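4. Roadside Object Collisions on the Endorska Corridor

4.1 Study segment and crash records

The segment examined in this section is the two-lane rural portion of the Endorska corridor between the Surkico junction and the western limit of Tokwood. It is undivided over its whole length, with paved shoulders that narrow on the approach to Tokwood. The posted speed drops in a single step at the town limit. Crash records were obtained from the county file and matched to the road inventory by milepost. Records in which the milepost field was blank were located by hand from the officer's narrative where the narrative named a driveway, a culvert or a side road, and were dropped where it did not.

After matching, 62 single-vehicle crashes remained. A crash was counted as single-vehicle if the first harmful event involved only one motor vehicle, even when a second vehicle later struck debris or the stopped car. Crashes with animals were excluded, except where the driver left the roadway and the first harmful event was coded as a fixed object.

Of these crashes, 18 involved a tree as the most harmful event. The remaining fixed-object crashes were spread among utility poles, ditches, embankments and fences, and the counts in each group were too small to model separately. They were combined into one category, "other fixed object," for the analysis in Section 4.3.

4.2 Measurement of lateral offset

The lateral offset of each struck object was measured from the outside edge of the travel lane to the nearest face of the object. For trees, the nearest face was taken at bumper height. Trunk diameter was recorded at the same height. Where the struck tree had been removed after the crash, the offset was taken to the center of the stump and reduced by the stump's radius. Two coders, B. Brouwer and L. Caputo, worked from the same form but visited the sites separately. Their offsets were compared afterward, and sites with a disagreement larger than the width of the measuring wheel were visited again.

Shoulder condition was coded at the time of the visit, not at the time of the crash. This is a known weakness. The edge drop-off in particular can change within a season as gravel is washed out or replaced, and a site coded as level in May may have had a drop-off when the vehicle left the lane. Drop-off was therefore kept out of the main model and is reported only in the descriptive results.

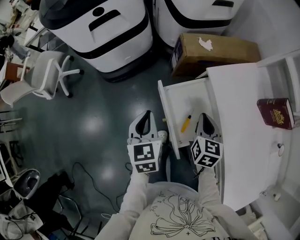

Figure 4. Two hand-held grippers with black-and-white marker faces, held over an open drawer.

Curve radius was computed from the centerline file, using the three points nearest the point of departure. On the shorter curves this method is sensitive to point spacing, and the computed radius was checked against the as-built drawings where drawings existed. No drawings were found for the oldest part of the segment, near the Farina road intersection, and the computed values were kept there without adjustment.

The point of departure was taken from the crash diagram. Diagrams were rarely drawn to scale. When tire marks had been measured by the reporting officer, the measured distance was used in place of the diagram. When they had not, the departure point was set at the upstream end of the curve for crashes coded as "failed to negotiate curve," and at the object itself for crashes on tangents. The second rule places the departure point too far downstream in nearly every case. Its effect on offset is small, but it should be kept in mind when reading the departure distances in the appendix.

4.3 Results

Struck trees stood closer to the travel lane than the comparison trees, which were drawn from the inventory of all trees on the same side of the road within the same curve or tangent. The difference was clearest on the outside of curves. On tangents the struck and comparison trees had overlapping offsets, and no separation could be claimed.

Almost 50 percent of the tree crashes occurred on the outside of a curve, a far larger share than the outside of curves represents in the length of the segment. Crashes in the "other fixed object" category followed the length of the road more evenly. Poles on the segment stand mostly on the south side and at a regular spacing, so that a departing vehicle meets one with similar likelihood at most locations. Trees are clustered at old property lines and at stream crossings, and several of these clusters coincide with curves.

Injury severity was higher in tree crashes than in the combined category. The comparison was made on the most severe injury in the vehicle. Occupant count, belt use and vehicle model year were missing from enough records that they could not be entered as controls, and part of the observed difference may belong to them. Light condition was complete in all records. Tree crashes were more common in darkness, but so were all single-vehicle crashes on the segment, and the interaction between light condition and object type was not significant.

The time of day recorded on the report is the time of the call in some records and the officer's estimate of the crash time in others. The form does not distinguish the two. Crashes reported shortly after daybreak may have happened during the night, when a vehicle off the road can go unseen for several hours. Recoding these records as dark did not change the sign of any coefficient.

4.4 Treatment of the town approach

The last section before the Tokwood limit was examined apart from the rest. It combines the narrowest shoulder with the single-step speed change, and it contains a row of mature trees set close behind the curb line. Four tree crashes fell within it. With so few cases, no model was fitted. In each of them the direction of travel was toward town, and the recorded contributing factor was speed too fast for conditions.

A stepped reduction in the posted speed, with an intermediate limit ahead of the tree row, would be the least costly change at this location. Removal of the trees was opposed at the public hearing on the corridor plan and is not evaluated in this paper. Guardrail was considered in an earlier draft of that plan, but the distance between the edge of the shoulder and the nearest trunks leaves too little room for rail deflection. The cost figures used in Section 5 therefore assume signing and edge-line work only.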